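Talarance Low-Sheen Wall Paint, Mid Grey

We stock the Talarance because people ask for it. Whether it deserves its reputation is another matter.

The tin says one coat. We have yet to see one coat cover anything darker than cream, so budget for two and be pleased if you get away with less. The colour card says neutral grey, and that part is fair – it doesn't drift blue in a south-facing room the way the old Herkus grey did.

"Scrubbable to 2,000 passes" is the maker's own figure. Marcelino Sotomayor on our trade counter went at a test board with a kitchen sponge and had a shiny patch well before 200. Wipe it gently. If you need something tougher for a hallway, the Olmedo semi-gloss costs more and is worth it.

Sold in 5 litre tins only. No sample pots, which we think is a bit rich at this price. Tinting to other greys can be done in store, but tinted tins can't be returned. 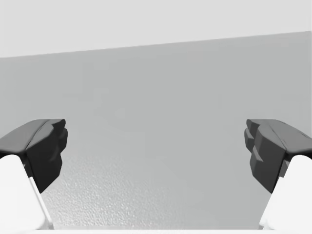
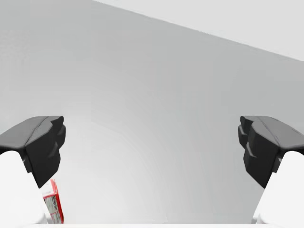

Mostly grey, all three.

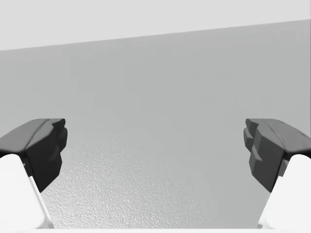
Bilov Trade Catalogue – Issue 5 – p. 200

Primer is not included, whatever the label implies about "self-priming". Bare plasterboard needs a proper sealer first.

Last updated October 5, 2025

Contact us | © Bilov Paint & Hardware | Back to top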